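Call for participants: hand-held gripper comparison, soft goods

Ulley Handling Laboratory is looking for people to take part in a comparison of gripper fingers for soft and deformable items. Sessions run on Thursday and Friday throughout June. No background in robotics is required, although applicants who have used a hand-held gripper or a teach pendant should say so on the form.

What is being compared

The trial covers 2 finger geometries and 3 pad coverings, all mounted on the same hand-held body. The first geometry is our own printed block. The second is a wedge pad supplied by Gunnlaugsson, with a flat inner face that accepts an adhesive covering. Stroke and closing force are set to the same values for both and are checked against a load cell before each session.

Items are knitted and fleece goods, including soft toys. Rigid parts were dealt with in an earlier trial at Meklow and are not repeated. Fabric is the harder case for the controller, as the width at which the fingers stop closing depends on how the material has folded, and a position threshold that suits a cuff will not suit a double layer of the same cloth.

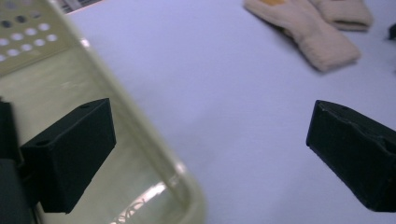
Approach angle is left to the participant. We do ask that the fingers are fully open before each approach and that the item is not straightened by hand first. If an item drops, leave it where it lies and make the next attempt from there. Dropped items are recorded as attempts in the same way as successful ones.

What you will do

Each session lasts 90 minutes, including breaks. You will be shown the tool and given a practice period, which is not scored. You then work through a list of pick and transfer tasks, standing at a table of adjustable height. The order of fingers and coverings is assigned by the scheduling software and differs between participants. After each block you complete a short form on effort, visibility of the item and perceived slip.

The camera on the tool records throughout. It looks along the fingers towards the work surface, and sound is not captured. Finger position and motor current are logged on the same clock. Recordings are stored under a participant number and used by the Ulley and Warby groups to compare 2 grasp controllers offline.

Pad condition

Wear is one of the measured variables. Coverings are not replaced on a fixed schedule, so you may be given a pad that is scuffed, or one where the covering has started to lift at an edge. Please do not press it back or trim it. The state of each pad is noted at the start and end of a block, and any change made by hand in between makes the second note useless. If a covering comes away completely, stop and tell the session lead, who will close the block early.
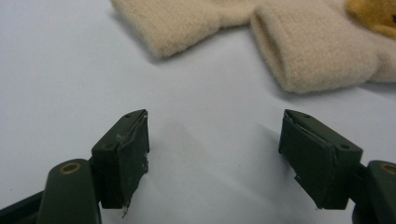 Photo: Leif Briem / Ulley Handling Laboratory

Who can apply

Applicants must be 18 or over and able to stand for the length of a block. Corrected vision is fine. The tool can be set up for left-handed or right-handed use, but not changed between the two within a session. Please do not apply if you have a current wrist, elbow or shoulder injury, or if you have taken part in the Meklow trial, as prior practice on that body affects the timings.

Payment and commitment

Participants are paid up to £400 for the full set of sessions. Payment is made per completed session, and you may withdraw at any point without giving a reason - sessions already completed will still be paid. Travel is not reimbursed. Lockers and drinking water are available on site.

How to apply

Complete the participant form on the laboratory web page, or ask for a paper copy at the Ulley front desk. State which days you can attend, your preferred hand and any earlier experience with grippers or arms. Forms are read in order of arrival. Those selected will receive a consent sheet to read beforehand and should bring it, unsigned, to the first session.

Questions about the tasks, the recordings or the fingers themselves should be marked for the attention of Leif Briem, trial lead.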